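What's inside a desktop computer?

By Jeanine Van der Linden

Most people who use a desktop computer never see the inside of it. They see the screen, the keyboard and a big box under the desk with a button on the front. The box is called a tower, or a case. Inside it are all the parts that do the work.

With the side panel open, you can look straight in. The large green sheet is called the motherboard, and the grey metal box with the holes in it is the power supply. You will read about both of them on this page.
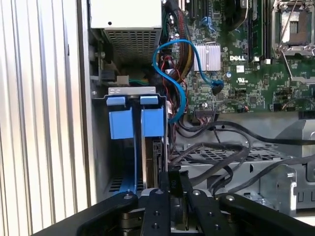

*Reading time: 5 minutes*

## The motherboard

The motherboard is a flat board that joins all the other parts together. Thin lines of copper run across it. These lines are called traces, and they carry electricity from one place to another, a bit like roads on a map. The bumps and specks all over it are tiny parts that have been fixed down with a metal called solder.

The name of the company is often printed on the board. The one in the photo says DELL in white letters.

Not all motherboards are green. Some are blue, black or red. The colour comes from a coating that protects the copper, and it makes no difference to how well the computer works.

## The processor

The processor is the part that follows instructions. When you press a key, the processor works out what should happen next. It is also called the CPU, and those letters stand for "central processing unit".

A processor is small and flat, often no bigger than a cracker. It sits in a special holder called a socket. In the photo, the socket is in the top right corner with a silver metal frame around it, and there is no processor in it. The lever beside a socket holds the processor firmly once it has been put in. A computer cannot start without one.

You should never touch the inside of a socket. The contacts are very fine and they are hard to repair.

## The heatsink

Electricity makes computer parts warm. If they get too hot, they slow down or stop, so some of them have a piece of metal on top to take the heat away. This is called a heatsink.

Look for the silver square with ridges, just to the left of the DELL name. The ridges are called fins. Fins give the metal more surface for the air to touch, and the air carries the heat off. A radiator at home often has fins for the same reason.

## The memory

Memory is where the computer keeps the things it is using at the moment. If you are writing a story, the words on the screen are in the memory. When the computer is switched off, the memory is emptied. That is why you have to save your work.

Memory comes on long, thin boards called modules. A module pushes into a long, thin slot on the motherboard. Seen from above, it looks like a narrow dark strip.

## The power supply

The electricity that comes out of a wall socket is too strong for computer parts. The power supply changes it into a weaker kind that the parts can use. A desktop computer might have a power supply marked 400 watts. A watt is a measure of how much power something uses or gives.

The small square holes in the metal let air through. Most power supplies have a fan inside as well, and that is part of the humming noise you hear when a computer is on.

**Never open a power supply.** It can give you a dangerous electric shock even when it has been unplugged. Grown-ups should leave it closed too, unless repairing them is their job.

A power supply has a label with very small writing and a few symbols on it. One of the symbols on the next one is a triangle, which is a warning sign. Another is the CE mark, used on many things sold in Europe. You may find a CE mark on a toy or a phone charger at home.

## Why some parts are blue

Many parts in a computer are held in with screws. Others are held with a plastic latch that you can work with your fingers. Some computer makers use a bright colour for latches, so that the person mending the computer can find them quickly.

The tall blue piece below the power supply is a latch of this sort. It belongs to the drive bay, the space where a drive goes. A drive is the part that keeps your files safe when the computer is off. 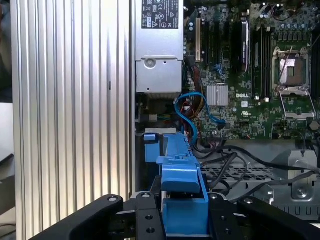 ## Looking inside a computer safely

If you would like to see inside an old computer, ask an adult first and have them stay with you. Then follow these rules.

1. The adult switches off the computer and pulls the plug out of the wall.
2. Put the tower on its side on a table.
3. Touch something made of bare metal, such as the case, before you touch anything inside. Your body can hold a little static electricity, and static can damage the parts.
4. Look at the cables and see where each one goes. Leave the power supply shut.

## Words to know

**Case:** the metal box that holds the parts.

**Drive:** the part that stores files.

**Heatsink:** metal that takes heat away.

**Socket:** the holder for the processor.

**Trace:** a thin copper line on a board.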